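Workshop notebook, October
Glue and lime, Ternis repair job

Started at 2 in the afternoon, when the delivery from Gellcombe was finally carried up. Lama Masri signed for it. Two of the tubs had a split lid and the hide glue inside has taken some damp, so I put them apart on the lower shelf. Please do not use them for the book presses, only for sizing tests.

The question for this week is still the same one. The old ledgers from Ternis have boards which come away at the inner joint, and the glue we used in the first trial goes brittle when the room is dry. Elie thinks the glue was too strong. I think it was kept warm for too long and lost its strength before we put it on. We can be both right, so I made a fresh batch and changed only one thing.

Batch A: pearls soaked in cold water overnight, then warmed in the water bath for 30 minutes and used at once.
Batch B: same soaking, same bath, but left in the bath until the end of the afternoon.
Both were brushed on strips of the same calico and pressed between boards under the same weights.

I did not let either of them go over 60 on the thermometer. Khalil asked me why we don't heat the glue in the microwave as his old teacher did. I have tried it in the past and the middle of the jar boils when the outside is still a jelly. For warming plain water for the bath I have no objection.

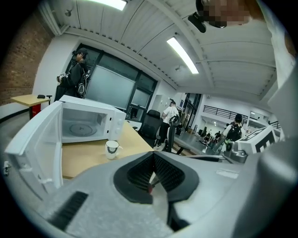

Microwave with the door open, mug in front.

Back to the strips. A was easy to spread and gave me enough time to move the cloth into its place. B was thinner on the brush and it went through the calico in some spots, so the back side is shiny. This already says something to me, but I will not write a result before the strips have dried properly. Last time I pulled them too early and had to throw away the numbers.

Ledger 195 is the worst one. The spine lining is newspaper, three layers, and the lowest layer is printed and holds very well to the leather. I lifted a small corner with methyl cellulose and a bone folder and it came slowly, without tearing. I stopped there. Ihor would like to keep the newspaper with the volume, in a folded pocket at the back, and I agree with him. It needs a line in the treatment record. I have put it under job number 2254, with the other Ternis papers.

Two things which went wrong. The small press from Soriano does not close evenly, the left side touches first, so I put a piece of card on the right side for now. And I cut the calico across the grain for the first four strips. I cut them again and marked the direction with pencil on each one.

To do:
Pull the strips, A first, and write down where each one fails (cloth, glue or board).
Ask Fadi Dabbas if the Unby paper can be ordered in the heavier weight.
Wash the brushes with warm water the same evening, please. I found one this morning hard like a stick.
New blotters, we are on the last packet.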